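Workshop notebook, finishing bench
22/01/2021

Shellac, second batch. Continues from the entry on the soft film on the drawer fronts.

Starting point: the drawer fronts finished before the holiday still take a thumbprint. Same alcohol as always, same pad, same number of sessions. The flakes were from the old tin, label gone, age unknown. My working assumption is that the flakes are past use and that the humidity in the back room is making it look worse. Two things to separate, so two sets of test pieces.

Mix A, old tin. 71 g flakes in 291 ml Hegde alcohol. Works out to 244 g per liter, near enough a two-pound cut.
Mix B, new bag from Stinix, dewaxed, pale. Same weights, same alcohol, same kind of jar.

Both jars on the shelf away from the heater, swirled morning and evening. B was fully dissolved by the next morning. A had a jelly layer at the bottom that did not go down with swirling. Left it another day and there was no change. Strained A through a paint filter and kept what stayed behind: a rubbery lump, amber, does not dissolve in fresh alcohol even with the jar standing in warm water. That matches what I have read on old flakes, where the resin links up with itself and stops being soluble. Mix A is therefore thinner than its nominal cut by whatever stayed in the filter. I did not weigh the lump wet. Drying it on a saucer now and will correct the figure when it stops losing weight.

Glass test: one drop of each on a clean glass plate, tilted so it runs. B was dry to the touch in the time it took to label the plate, and hard to the fingernail the same afternoon. A skinned over but stayed soft under the skin. After 134 hours the fingernail still left a mark in A. I consider the old tin finished. It can go for sealing knots on shop fixtures or in the bin.
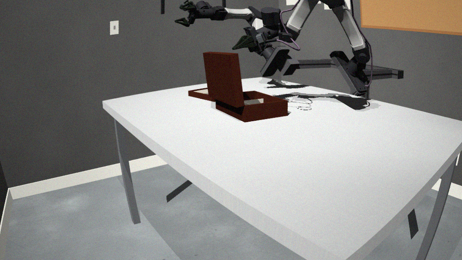
Box with lid open, white table. Render.

Pieces for the humidity set are flat-sawn cherry offcuts, all planed on the same day and sanded to the same grit. Back faces left bare. The heaviest weighed 156 g before any finish. I weighed each one bare, after the first coat, and after the last, mostly to see whether the bare back was picking up moisture faster than I assumed. It was. The pieces in the back room gained weight between sessions when nothing had been applied to them, enough to swamp the weight of the shellac itself. So film weight by difference is no use in that room unless the backs are sealed. Should have thought of that before cutting the stock.

The Bodov hygrometer in the back room reads high against the one at the front bench. Put both in a closed tub with a dish of wet salt, a slurry rather than a solution, and left them overnight. That should settle at 75 percent. The front one agreed and the Bodov was four points over. Correction written on tape on the back of the case. Subtract four from every back room reading in this book since it was hung there. It does not change the overall picture, the room is still too damp for padding, but it does explain the one reading I had marked with a query.

Blush: two of the back room pieces in mix B went cloudy during the third session. Whitish bloom, worst near the end grain. Both cleared when wiped with a barely damp alcohol pad at the front bench. The front bench pieces did not blush at all. Conclusion for now is that blush follows the room and softness follows the flakes. They are separate faults and I had been treating them as one.
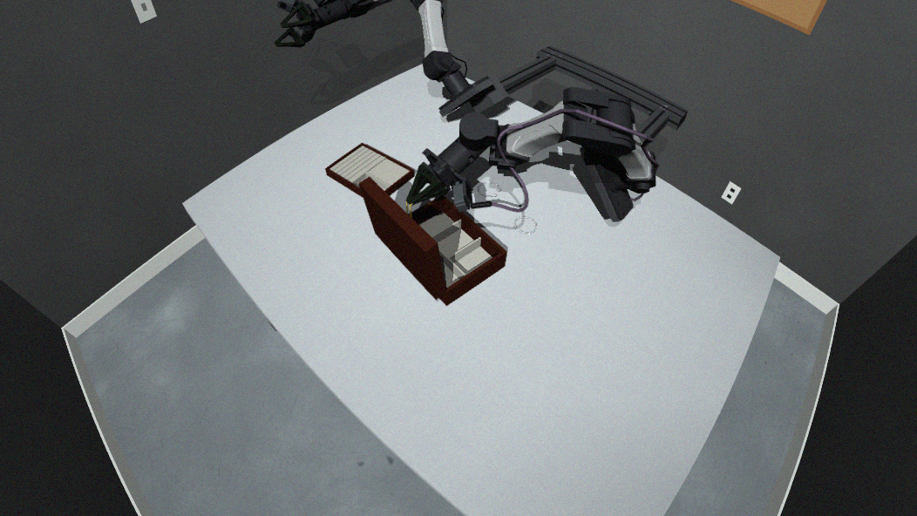

Reading time: 5 minutes

Notes on the pad. Noman Afridi uses a wool core with an old linen wrapper and charges it from the back. I have been using cotton wadding and charging it through the face, and my ridges are worse than his. Tried his way on two pieces. The wool holds more and releases more evenly, and I could work a full pass without recharging. Less oil needed too — one fingertip on the face every second charge, where I had been using one every charge. Noman thinks most of my trouble in the final session is oil left under the last coats. Possible. It would show as softness too, but not on the glass plate, where there was no oil, so the verdict on the old tin stands.

Drag: if the pad begins to stick, stop and put the piece aside. Written here for the third time. Each time I have gone on for one more pass I have torn the surface and lost the session.

Repair of the drawer fronts. Scraped a small patch on the worst one with a card scraper. The film comes off as gum in the upper part and powders only close to the wood. It clogs paper at once, so sanding is out. Plan is alcohol and coarse wool to strip, a day to dry, then mix B from bare wood. Tried laying mix B straight over the soft film on a hidden strip inside the edge. It wrinkled slightly at the border and I do not trust it. Full strip for all of them.

The customer order, Nornano on the job sheet, has to wait until the fronts are done. I have moved it back one week on the board. The lid panel for that one is already planed and is in stickers at the front bench with a weight on top. Cup in the panel was under half a millimeter when last measured with the feeler gauge across the straightedge. Leave it alone.

Housekeeping. Every jar gets the mixing date and the flake source on the lid and on the side, since lids get swapped. No mixed shellac kept longer than six months. Flakes go in the cold cabinet in a sealed bag, and the bag comes up to room temperature before it is opened, or it will pull water out of the air.

Open items:
Weigh the dried lump from mix A and correct the cut.
Seal the backs of the next set of blanks before first weighing.
Repeat the glass test with mix B at one month.
Ask Noman where he gets the wool.
Check whether the back room vent is open. It was shut the last time I looked.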